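Water and tissues to share a box in Brilten meeting rooms

15 Sep 2025
By the business desk

We use cookies to remember your settings and to count visits. You can change your choices at any time in Privacy Preferences.

KALLSTEAD - Visitors to the Brilten business center will no longer have to choose between hunting for a glass of water and hunting for a tissue. Starting this week, both will be waiting on the meeting table in the same white box.

The change was announced in a notice to tenants from Drolier, the company that stocks the center's shared rooms. It runs to 3 pages. The first page is a floor plan.

Under the new arrangement, each of the nine shared meeting rooms gets an open box with tall sides, split into a back compartment and a front one. Bottled water goes in the back. Tissues go in the front, opening upward. The box sits in the middle of the table, or, in the two rooms where the middle of the table is taken up by a conference phone the size of a dinner plate, next to the phone.

Until now, rooms at Brilten were stocked by what the notice calls "general placement." Longtime tenants will know the system. Bottles were set out in the morning in a neat line near the window. By ten o'clock the line had wandered. By lunch there was one bottle on the windowsill, one under a chair, and one with a third of the water gone and no one willing to claim it. Tissues, meanwhile, lived on top of the cabinet, where they were out of reach of anybody sitting down and about to sneeze.

Drolier's notice says it received five written complaints about this over the past year. Two concerned tissues. Two concerned water. The last concerned the temperature in the second-floor hallway and has been passed on to the landlord.

A tenant who runs a small bookkeeping practice on the ground floor, and who asked not to be named because she would like to keep her parking space, said she welcomed the box but wondered about the paperwork.

"I've bought cars with less documentation," she said. "It's a box. You put the water in it."

It is slightly more than that. The notice gives an order of work for restocking. Bottles come off the shelf and onto a wooden tray first, standing up, so they can be checked before they go into a box. Anything with a dented neck or a broken cap seal is set aside. Labels are supposed to face out on the tray, but once a bottle is in its compartment, nobody is expected to turn it around. That last point was apparently the subject of some debate.

The tissues go in early. Drolier tried it the other way in a trial that began in January and found that a tissue box being pushed down into the front section tended to scrape the divider and knock whatever was standing behind it. Put the tissues in first and the water has a quiet trip down. The notice devotes a full paragraph to this and uses the word "sequencing" four times.

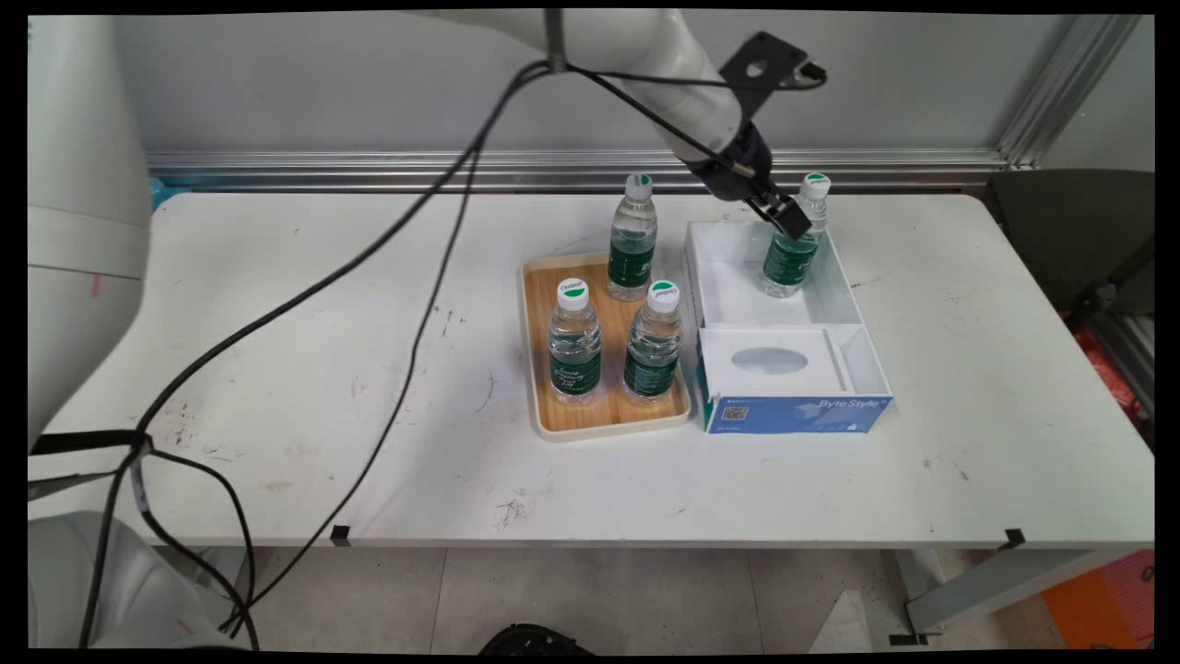
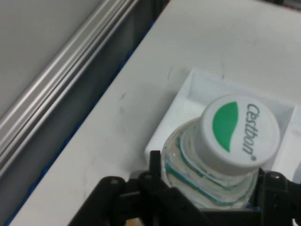 Bottled water in a white box.

Why tall sides? Drolier's answer is tipping. A bottle standing alone on a long table has a life expectancy of one enthusiastic hand gesture. A bottle with a wall on each side is more or less gesture-proof. The sales team on the third floor, whose weekly planning session is known throughout the building, was chosen for the first trial, and the notice reports "a marked drop in incidents" there without saying what the number was before or what anyone had been so excited about.

The height does have its critics. Shorter tenants told us that from a low chair you see a white wall with a cap peeking over it, and it takes a half-stand to find out whether there is water left for the next person or only space. One suggested a window cut into the side. Drolier says it looked at windows and decided against them on the grounds of cost, and because people would put their fingers in.

Others asked why the boxes have to be white. Meeting-room tables in the center are white as well, and they show everything. The ones in the older wing have been picking up scuffs and gray smudges since they were delivered, and no product has been found that will shift them. A white box on a white table, the argument goes, will either disappear or make the table look worse. Both have been reported.

"From the door I thought they'd left a carton behind," said a tenant from a design studio. "Then I sat down and it was sort of nice. Then I noticed how bad the table was."

Drolier is not responsible for the tables and the notice says so, in bold.

The service company has supplied Brilten since the center opened and also looks after the lobby coffee counter and the shelf of umbrellas that can be borrowed and, in theory, returned. Its contract covers "refreshment and comfort items." Water has always been the refreshment. Whether tissues are comfort or cleaning had been a gray area for years, with the cleaning contractor believing that Drolier supplied them and Drolier believing the reverse. For one stretch last winter, both were right, in the sense that there were no tissues at all.

Putting them in the same box as the water settles the matter. If it is in the box, it is Drolier's.

There is precedent for the idea nearby. The Čierny, the small conference hotel across the road, has kept water and tissues together in its rooms for as long as anyone at the front desk can remember. Asked for comment on Brilten's move, the hotel said it wished its neighbor well. Asked whether it had any advice, it said to watch the tissue boxes, because they vary in size more than you would think, and a front section cut to fit one kind will be no use at all for the next.

That may be the box's weak spot. The notice says the front section was sized "to suit standard cartons." A visit to the supermarket on Kallstead's main street suggests that the standard is a matter of opinion. We found flat ones, long ones, cubes, and one shaped like a slice of watermelon. Drolier says it has no plans to buy the watermelon.

The back compartment is more forgiving. It will take a bottle with room to spare, and in bigger rooms a second or third can stand beside the first. Tenants expecting a full house are asked to request extra bottles the day before. Those who forget may help themselves from the stockroom on the ground floor, provided they sign the sheet. The sheet hangs from a string. The pen that used to hang next to it is the subject of a separate notice.

Empties do not go back in the box. This is underlined. During the trial, a good many people finished a bottle, screwed the cap back on, and politely returned it to the compartment it came from, so that the next group walked in to what looked like fresh water and felt like a practical joke. There is a recycling bin by the door of every room. It has been there the whole time.

Half-finished bottles are a harder case. The notice asks tenants to take them along. It doesn't say what will happen to the ones left behind, but the bookkeeper on the ground floor has a theory involving the lobby plants, which have been looking very healthy.

As for cost, Drolier says the boxes will not change the monthly service fee, which went up in January for reasons it described at the time as unrelated. Tenants who want a box for their own private office can order one. There had been three orders when we called, and one cancellation, from a tenant who had understood that the water was included.

Sign up for the Kallstead morning newsletter. Local news, road closures, and what's on, in your inbox before breakfast. Unsubscribe whenever you like.

Reaction at the center has otherwise been calm. Several tenants we spoke to hadn't read the notice. One had used it to level a desk. In the smallest room, on the north side, the box had been moved off the table altogether to make space for sandwiches and was sitting on the cabinet, a little out of reach, in the spot where the tissues used to be.

Drolier says rooms will be checked each morning and the boxes put back in the middle of the table where needed. Comments on the new arrangement can be left at the front desk in writing. The hallway temperature is still a matter for the landlord.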